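Soft toys go grey faster than most things in a house, and a lot of people put off cleaning them because they are afraid of ruining them. Most can be washed at home with very little equipment. This page covers machine washing, hand washing, surface cleaning and drying, in the order you are likely to need them.

## Before you start

Find the care label. It is usually sewn into a side seam or under the tail. If it shows a wash tub, the toy can go in water. If the tub is crossed out, go straight to the section on surface cleaning.

No label? Press the toy all over with your thumbs and work out what is inside it.

- **Soft, springy filling:** almost always polyester. Washes well.
- **Small hard beads in the feet or bottom:** usually plastic pellets. Hand wash only.
- **Crunchy or straw-like filling:** wood wool, found in old bears. Keep it away from water.
- **A hard lump in the middle:** a squeaker, a music box or a battery pack. Take it out if there is a zip or a hook-and-loop opening. Otherwise, surface clean.

Check the seams at the same time. A gap the width of a pencil will be a good deal wider after a spin. Close it with a few small stitches in matching thread and knot the end inside the seam. Tug the eyes and nose as well. Anything that wobbles needs fixing before the toy goes back to a child, washed or not.

Last, test the colour. Damp a white cloth, hold it against a hidden patch for a minute and look for dye. If the cloth picks up colour, wash that toy alone and in cold water.

## Machine washing

1. Shake the toy outside and brush off loose dirt.
2. Rub a drop of liquid detergent into any stains and leave it for ten minutes.
3. Put the toy in a zipped laundry bag. A pillowcase tied with a hair bobble does the same job.
4. Add a couple of towels that don't shed, so the drum stays balanced.
5. Wash at 30 degrees on the delicates or hand wash programme, with half the usual amount of liquid detergent.
6. Spin at the lowest setting.

Leave out fabric softener. It coats the fibres and makes towelling and fleece go flat. Powder is best avoided too, as it can settle in the seams and take several rinses to shift.

Don't pack the drum. Two medium toys and the towels are plenty for one load, and dark toys should go separately from pale ones.

## Hand washing

Hand washing suits anything with beads, fringing, glued-on felt or long fur. It takes longer, but you can see what is happening and stop if something starts to come away.

Fill a basin with lukewarm water and stir in a small squirt of mild detergent before the toy goes in. Push the toy under and squeeze it gently, working from the body out to the arms and ears. Leave it for 15 minutes, then squeeze again. The water may turn an alarming brown on the first go. Tip it out and repeat until it stays fairly clear.

Rinse in clean water of the same temperature until you see no more suds – usually 3 changes of water, sometimes more for a thick toy. Press the water out against the side of the basin. Don't wring it, as twisting breaks up the filling and leaves you with a lumpy middle and empty limbs.

Texture makes a difference to how you handle the toy. Nubby, towel-like plush holds a lot of water and gets heavy, so support it from underneath when you lift it. Stringy trims should be left to hang straight and combed with your fingers while wet.
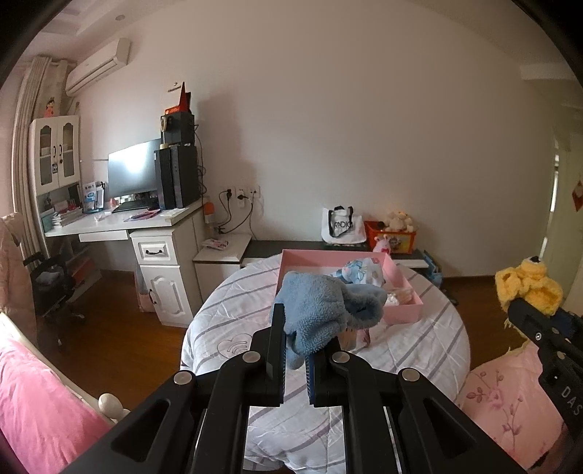 *Blue plush with a towel-like surface, and a yellow one with a pale fringe.*

Roll the rinsed toy in a dry bath towel and lean on the roll with your forearms. Unroll it, swap to a second towel and do it again. Every bit of water you get out now saves hours later.

## Surface cleaning

For toys that can't be soaked, mix a teaspoon of mild detergent into 200 ml of warm water and whisk it until you have a good head of foam. Pick up only the foam on a soft cloth or an old toothbrush. Work in small circles, one patch at a time, and wipe each patch with a clean damp cloth before moving on.

If the trouble is smell and not dirt, put the toy in a bag with a few spoonfuls of bicarbonate of soda, shake it, leave it overnight and brush or vacuum it off in the morning. Put a bit of old tights over the nozzle if there are loose threads or buttons.

## Drying

Dry the toy right through to the middle. The outside will feel ready long before the filling is, and a damp core goes musty.

- Lay it flat on an airer with space all round, in a warm room with a window open.
- Turn it every few hours and pull the filling back into shape with your fingers.
- Keep it off radiators, which can melt synthetic fur.
- Use a tumble dryer only if the label allows it, on the coolest setting.

Allow 2 days for a medium-sized toy, longer in winter. To check, squeeze the thickest part hard and hold it to your cheek. If it feels cold, give it another night.

Once it is dry, lift the pile with a soft brush. Fur is brushed the way it grows. Towelling just needs a rub with a dry flannel.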